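3.2 Setting and participants

The study took place in the robotics option at Zundholm, an upper secondary school where pupils may take a technical project in place of a second workshop subject. The option runs from the start of the autumn term until the end of February. Pupils work in pairs and keep the same partner throughout. The lessons are held in the textiles room, which has long tables and good storage but few sockets, and this affected how the work was organised.

Pupils in the year we describe chose their task from a list drawn up by the teachers. The pairs reported on in this paper chose cloth handling. The aim given to them was short: collect enough demonstrations with a hand-held gripper for a small arm to repeat one simple action on a table, and write up what was learned. No marks depended on the arm succeeding. Marks were given for the logbook, the written report and a talk to the rest of the class.

3.3 Equipment

Each pair had a hand-held gripper with a camera fixed above the fingers. The pupils called the grippers Hureo, after the name of the lab kit they came in, and we keep that name here. Recordings were copied to a classroom computer at the end of each lesson and sorted with Iruvance, a labelling program written by an earlier class. Iruvance lets a pupil mark the start and end of an attempt, give it one of 2 outcomes (kept or discarded) and add a comment of any length. The comments were not required, but most pupils wrote them.

The arm itself stayed in the physics store and was brought out for the test lessons only. Pupils therefore spent most of the project making and checking recordings, and many said in their logbooks that they had expected the opposite.

3.4 Procedure

At the start of a recording lesson the pair agreed on an action and wrote it down in one sentence. One pupil held the gripper and the other watched the live view and called out when the fingers left the picture. They changed places after a set of attempts. Attempts were to be made at an even speed, with the wrist kept as level as possible.

The materials were left to the pupils. Most began with tea towels and squares of cotton with hemmed edges, then moved on to offcuts from the textiles cupboard. The offcuts were harder. An unhemmed cloth has no clear edge to aim for, and the loose threads cast shadows of their own which made it difficult to judge depth in the live view.
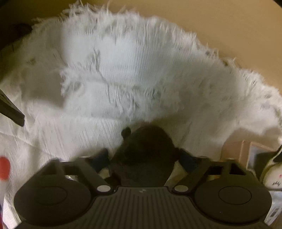 Figure 2. View from the gripper camera, with a frayed white cloth on a tan-yellow surface.

Across the project the pairs recorded 182 attempts, including those later discarded. The logbooks give several reasons for discarding an attempt. The most common was that the hand had moved too fast near the cloth. Others were poor lighting, a missed start mark and, in the later lessons, disagreement within the pair over whether the action matched the sentence they had written. We count this last reason as a useful result. It shows pupils treating the written sentence as a rule that the recording had to meet, which the Nazarenko worksheets used in the first weeks had asked for without much effect.

Tidying the table was a matter of choice. Some pairs cleared everything before each set, while others left their things where they were and argued in the report that a real table would have objects on it too. The teachers allowed both, provided that the pair stated which they had done.

Related items
Logbooks as assessment in upper secondary technology
Iruvance: notes for teachers
Cloth, cord and paper: soft materials in school robotics
Sharing one robot arm between several groups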